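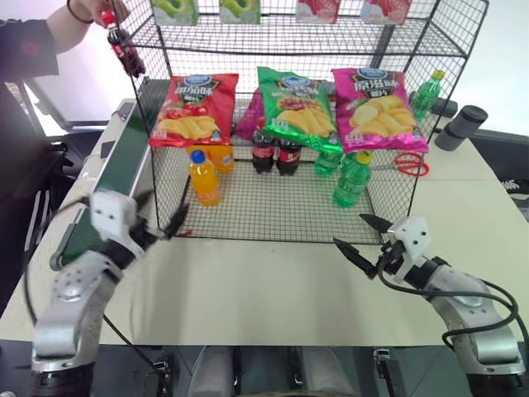 I gave up a good job in Hinden to go and work on a tower that wasn't finished when my grandmother was born. My mother said it was the scaffolding talking. The abbey church at Trilley has had scaffolding round it for so long that people give directions by it, and I'd been in love with the place since I was 27 and got rained on in the nave (no roof on that bit yet). So when the masons' yard wanted someone for the drawing office, I packed a bag and went! They sat me upstairs next to the tea things, where the snacks live on a black wire rack, crisps on the middle shelf and a pair of scissors down at the bottom with the bottles, and they handed me the north tower.

Well, I say the tower. What they handed me was a drawer of letters, because the first architect hated drawing. He wrote instead. He wrote 2,000 pages to his foreman, mostly complaining about his knees, and tucked in among the knees were the instructions for a tower 59 metres high. 'Let it lean its weight inward like a tired man', that sort of thing. You try putting that into a computer.

I tried, mind you. All through November I sat there with the Astus survey on one screen and his dreadful handwriting on the other, and every time I ran the loads the top of the tower wanted to push the west wall into the car park. I moved the ribs. I thickened the ribs. I went home and dreamt about ribs.

Then one evening I went up the ladders on my own, which we're not meant to do, and stood where the old work stops. You can see the line quite plainly, grey stone below and yellow above. I put my hand flat on the last grey block and it wasn't level. It tipped in, only a finger's width, and so did the one beside it, and so did the next one. We'd been building straight up from a wall that had already started to lean, and three generations of us had packed the joints with mortar to put it right.

I sat down on the boards for a good while after that. It was getting dark and the lights were coming on down Sheikh Street, and I was thinking what it would cost – the yellow stone would all have to come off, every course of it, years of other people's work.

I told the yard the next morning at 2 minutes past eight, before I could lose my nerve. The head mason didn't shout. He put his mug down, asked which block, and went to find his boots.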